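Home | News | Archive | Subscribe

Gripper trials, round two

The Zulis hand-held gripper has now been through 679 grabs at our Endedthorpe site, against 1,000 for the older Guvska. Zulis wins on thin fabric and loses on patience: its pads need a wipe every 7 grabs, or shirts start slipping out like guests at a long dinner. The Guvska is heavier and duller — and so far it hasn't dropped a sleeve. Wrists have been less forgiving. Bedding tests start in February.

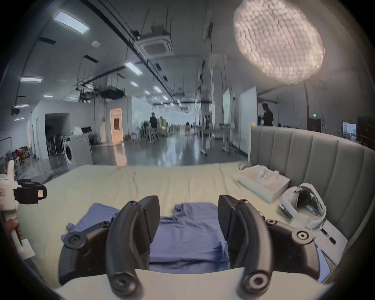

Fingers open over a crumpled blue cloth, second gripper at left.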